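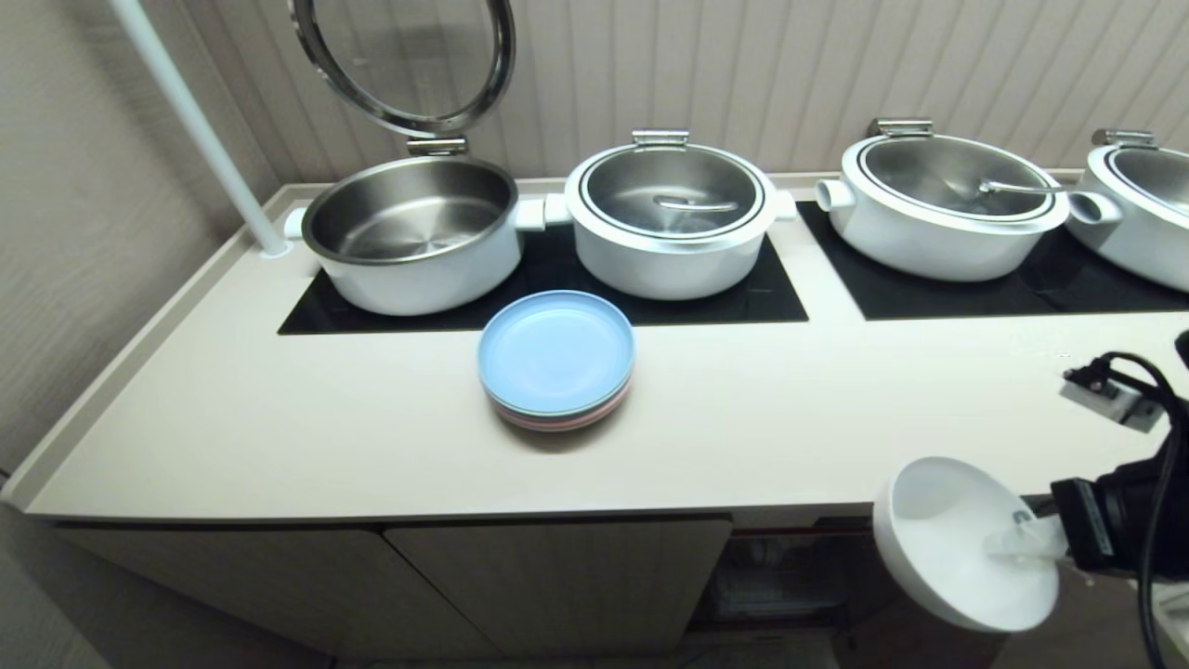

Soup Night on a Row of Induction Pots

I love a soup night. Put several pots in a line, hand people a plate for their bread and a bowl for everything else, and the whole room starts lifting lids and comparing notes. It's the easiest way I know to feed a crowd, and most of the work happens before anyone arrives. These are the steps we follow in the shared kitchen at Desbridge, but they work just as well at home with two pots and a small counter.

What you need

Flat-bottomed pots that work on induction (hinged lids are wonderful if you can get them)
One ladle per pot
Plates and bowls
A damp cloth and a dry cloth
Masking tape and a marker for labels

Step 1: Check the pots before you cook

If you aren't sure a pot will work on induction, hold a fridge magnet to the base. If it grabs firmly, you're in business! Wipe the bottom of each pot and the glass under it, even if both look clean. A single grain of salt can scratch the glass, and I have the marks on my stove at home to prove it.

Step 2: Line them up

Give every pot its own cooking zone and center it. Turn the side handles so they run along the line of the counter, with none poking out toward the person serving. Neighboring handles can end up very close together, so leave enough space to get an oven mitt between them. Swing each hinged lid all the way open once, while everything is cold, to check that it clears the wall.

Step 3: Decide the order

I go mildest to strongest, left to right. Our usual lineup is potato and leek, then tomato, then red lentil, then a smoky bean soup that Védís Vídalín brought to the very first soup night in July and has been asked for ever since. Put the thickest soup wherever you'll be standing most of the time. Thick soups want stirring, and you'll do it more often if the pot is right under your nose.

Step 4: Heat slowly

Induction is quick - so quick that a thick soup can catch on the bottom while the top is still cool. Start on low with the lids closed and stir every 8 minutes or so, scraping right across the base. Once a soup is steaming all the way through, bring it up to a proper simmer, then turn it down to hold. For serving, you want it above 60 °C (140 °F) the whole time. A cheap probe thermometer is worth every penny here.

Open hinged lids from the side and let the steam out before you lean in. The metal handles on top can get hot too, so keep the dry cloth within reach.

Step 5: Set out the plates

Stack the plates on the counter in front of the first pot, so people pick one up before they get to the food. I'm very fond of colored plastic plates for this. They're light, they cheer up a plain counter, and they survive being dropped by a six-year-old. Keep the stack well forward of the glass, though! Plastic and a hot cooking zone are a miserable combination.

Save the plates for bread, cheese and toppings, and put the soup in bowls.

Step 6: Serve

Stir before every single serving, especially lentil and bean. Dip the ladle all the way down, lift, wait a second for the drip, then pour with the bowl held low over the pot. Each ladle stays with its own soup, which matters a lot if one of them is vegan or has no dairy. Aksel Oddsson writes the ingredients on tape and sticks it to the counter by each pot, and I've copied him shamelessly.

Step 7: Clean up while it's easy

Switch off as each pot runs out. Leave the glass to cool for at least 15 minutes before you wipe it, then go over it with the damp cloth and the dry one. Fill the empty pots with warm soapy water once they've cooled a little, and run a soft brush around the hinges - tomato loves to hide there.

Leftovers go into shallow containers and into the fridge within two hours. The bean soup is even better the next day, if there's any left.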